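Lokunside Guest Rooms: progress report to the Garnon Fund
Period covered: spring to the end of September

We are very pleased with how this half year has gone. When we last wrote, two of the upstairs rooms still had no heating and we had not settled who would run the bookings. Both are sorted, and families visiting patients at the hospital now have a place to sleep within walking distance of the wards.

Bookings

We have had 200 guest nights since the spring, well up on the same stretch last year. Most people stay for two or three nights, though one family was with us for nearly a month while their son recovered from surgery. The hospital's family support desk sends us most of our guests and has been a joy to work with. Sebastian Dumitrescu took over the bookings in May and moved everything from the paper diary to a shared calendar, so we no longer get two families arriving for the same room (it happened twice last winter, and we were mortified).

Building work

The new radiators are in and the landing has been replastered. Toma, the builders, found damp behind the kitchen units, which held us up and cost about £900 more than we had planned. We covered this from our own reserve and are not asking the Fund for it. The back stairs still need a second handrail. We had hoped to have it up by now, but the first one delivered was the wrong length.

Linen and laundry

Your grant paid for new bedding and towels throughout, and what a difference it has made! The old sets were a jumble of donations and had been washed thin. Hậu Vương arranged a weekly collection with Zetell, the laundry firm, and we keep a spare set for each bed on the landing shelves. Guests mention the towels in the comments book more than anything else, apart from the kettle.
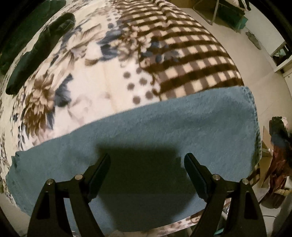
A teal-blue towel on one of the beds.

Money

We have spent the whole of the linen budget and most of the heating budget. A small sum is left for the handrail, and we would like to carry it over into the next period if you are happy with that. The full accounts are attached.

Next steps

The ground floor room comes next — it will have a wider door and a level shower, and we already have 7 enquiries from families who need one. We expect a firm quote from Toma in a few weeks and will send it on as soon as it arrives.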